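Ukholm Legal Aid Clinic

The Ukholm Legal Aid Clinic is a student-staffed law office that gives free civil legal help to people with low incomes in the town of Ukholm and the surrounding district. 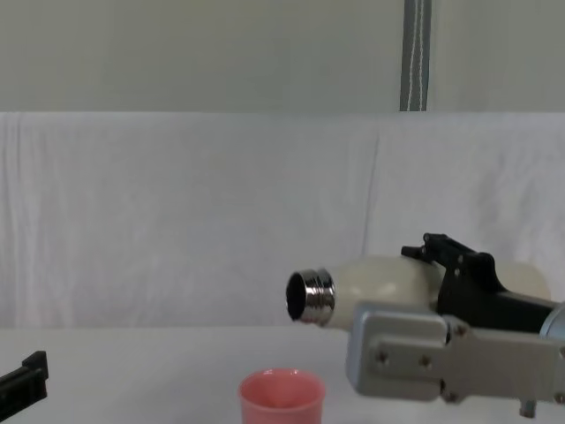 It is run as a course of the Ukholm School of Law, and students who take part receive academic credit for their casework. The clinic handles housing, family, debt and immigration matters. It does not take criminal cases or claims for personal injury.

History

The clinic grew out of an evening advice desk that law students held in the public library on Wanero Street. The desk gave general information only, and anyone who needed a representative was sent to private lawyers in the city. After the closing of the Trara textile works, when many former employees faced eviction from company housing, the law school agreed to hire a supervising attorney and open a permanent office.

The first class had 12 students. In its first year the clinic opened 101 files, most of them eviction defenses. Immigration work was added later, at first for seasonal farm workers and then for asylum seekers. A proposal to move the clinic to the main campus was dropped after client groups objected to the distance – the campus is a long bus ride from the neighborhoods where most clients live.

Organization

Students apply in the spring of their second year and serve for two semesters. Before they meet clients they complete 30 hours of training in interviewing, file keeping, professional conduct and the use of interpreters. Each student is paired with a partner, and the two share a caseload under a staff attorney. The attorney reviews every letter and court filing before it leaves the office.

Local court rules allow certified students to appear at hearings if a supervising attorney is present and the client has agreed in writing. Students may not sign settlement agreements on their own. Open cases pass to the incoming class through a written transfer memo and a joint meeting with the client.

The office stays open in July with a reduced staff. No new family cases are accepted that month, but emergency housing matters are still taken.

Services

Housing is the largest part of the caseload. Students represent tenants in eviction and repair cases and help them recover security deposits. Family work covers custody, child support and protective orders. In debt cases the clinic answers collection suits and negotiates payment plans.

The immigration section prepares asylum applications, family petitions and work permit renewals. It also sends a team of students to the Żak reception center, where they hold group information sessions and short individual interviews. People whose cases are too complex for the clinic are placed on a referral list kept with the district bar.

As of 16 February 2025, the clinic had 334 open files.

Funding

The law school pays staff salaries and rent. Interpreter fees and court costs come from a separate fund supported by the district bar and by former students. Clients are not charged, though they may be asked to cover filing fees when the court refuses a waiver.

See also

Clinical legal education
Legal aid
Student practice rules
Tenant rights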